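Can It Tidy Up Yet? A Gallery

Every February somebody promises me a machine that will clear the table. I have been waiting long enough to own a better table. So this page keeps score of the chore I hate most, which is picking up small things and putting them somewhere else.

The Kirkmont tidying trials are run in simulation, where rent is low and broken crockery costs nothing. Tak, the planning software, has been through 3,732 practice pickups. My nephew has been through maybe four and still leaves his blocks out.

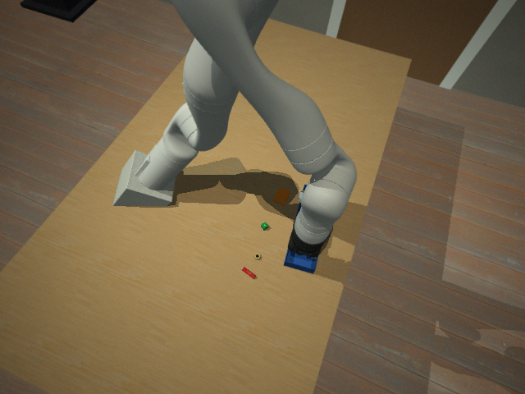
Gripper down at the blue block. Still on the table: a brown cube, a green one, a nut and a short red rod.

Blocks are the easy part of the job. They have flat sides and they stay where you leave them. A nut is fussier, and a rod likes to roll – anybody who has swept under a workbench knows where rods go.

Kangate, the shop-floor version, is meant to sort 20 parts per tray. Kotitz, the household one, is budgeted for 2,000 more runs before it meets a real kitchen. Socks are on the list after that. I have a drawer of single ones ready whenever they are.

Page updated Wed 14 July.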